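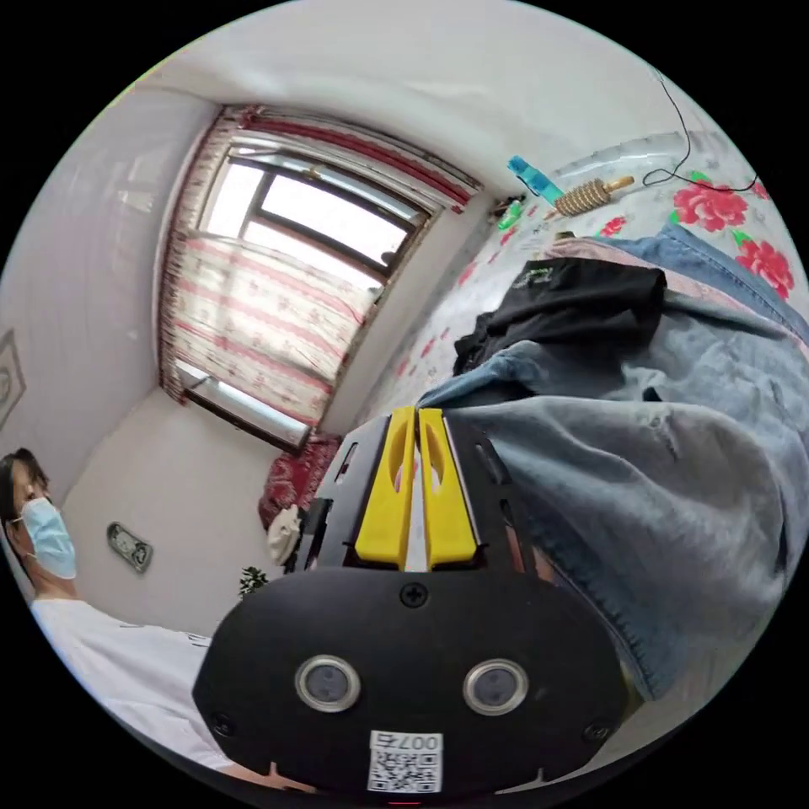 The workshop at Trusance is up a flight of stairs behind the post office in Prirkisden, and most of it is taken up by one long bench. The technician who works at it looks after the hand-held grippers the firm sends out to people's homes. She has been doing it since October and before that she mended sewing machines, a trade she says was good practice.

The gripper is called Cù, after a dog that used to sleep under the bench. It has yellow fingers at the front, a black housing behind them and a pair of lenses set into the face of the housing. People carry it through ordinary jobs, a lot of them to do with clothes and bedding, and the recordings go to the team downstairs, who use them to teach a robot arm the same movements.

I asked her what happens to one between jobs.

"It comes in, it goes on the mat, and I open and close it by hand before I do anything else," she said. "You feel more than you see. If there's grit in the slide it catches near the end of the travel, just before the fingers meet. If the slide's all right it goes the whole way with the same weight."

Grit is less common than fluff. She keeps a soft paintbrush and a wooden cocktail stick in an old pencil tin and uses them on the slots in the frame, working from the back towards the fingers. She doesn't use compressed air. "We did at first. It blew the fluff further in and I had to take the frame off to get it out again, which is half an hour gone. The brush takes a few minutes."

The fingers get wiped with a damp cloth and then a dry one. They wear along the inside edge, where they do the gripping. She changes them as a pair after 2000 closings, or sooner if the edge has gone shiny. Changing one and leaving the other makes the cloth slide to the worn side, and the person holding the tool starts twisting their wrist to make up for it without noticing.

"I can tell from the recording," she said. "You see somebody fold a sleeve with their elbow stuck out, and I think, right, that's fingers."

Setting the gap is the part she takes most care over. The fingers should come very close at rest but not press on each other. She uses a strip of thin card, slid in from the top and pulled out again. It should drag slightly. If it falls through she moves the stop in by a quarter turn and tries again. If it won't go in at all she backs the stop off and checks that the frame hasn't been knocked, because a knock will close the gap on one side only.

I asked about the screws, having been told by someone downstairs that she was strict about them. She laughed at that.

"They're ordinary cross-heads and people do them up far too tight. The housing is a shell. If you tighten one side right down before you've started the others, you bend it a tiny amount, and then the lenses aren't looking where they were looking last week. So you start them all with your fingers, then the driver, a bit each, going round. Stop when it stops."
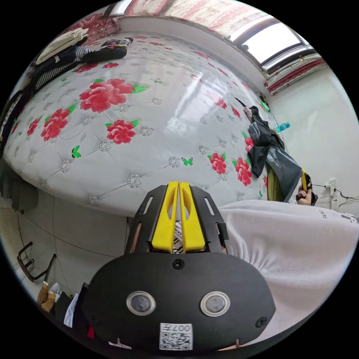
Lenses are cleaned last, when everything else that could shed dust has been done. She uses Testex cloths, one per tool, and they go in the wash afterwards. She breathes on the glass, wipes from the middle out and looks at it under the bench lamp. No sprays. A spray gets behind the metal ring and leaves a mark on the inside that can't be reached without taking the whole front apart.

After that comes the check against the board, a sheet of black and white squares glued to a flat panel on the end wall. The gripper is held in front of it at four distances and moved slowly from side to side at each. If the numbers on the laptop are within limits, it's ready. If they aren't, she does it again, and if it fails three times the tool stays on the shelf.

"Nine times out of ten it's a smear I've missed," she said. "Then it's the housing screws. I've had one with a lens that really had moved, and that was dropped down some stairs."

I asked what the people using it in their homes could do to make her work easier. She had an answer ready.

"Put it down on its back. Don't stand it on the fingers. And ring us if it feels stiff, even a little bit. They're polite about it, they don't want to bother anybody, so they carry on all afternoon and I get up to 200 recordings where the thing isn't closing properly."

Bright windows are her other complaint, although she admits that isn't maintenance. The lenses are very wide and take in most of a room, so a window will nearly always be in there somewhere. She would like people to draw the curtains on a sunny day. Some do, some forget. Shiny covers and mattresses give her the same trouble when the light falls across them.

There is a repair log, a hardback notebook with a page for each tool. The label on the housing tells her which page to turn to, and she writes in pencil. I looked at a few entries while she made tea. Most were short: fingers changed, gap reset, stop replaced. One said "thread in slide, green, long" and had the thread taped beside it.

She has asked for a second bench lamp and a better stop screw, one with a finer thread, and the drawing for the screw had just come back. She wasn't happy with the head on it. When I left she was measuring the old one again to send them the right size.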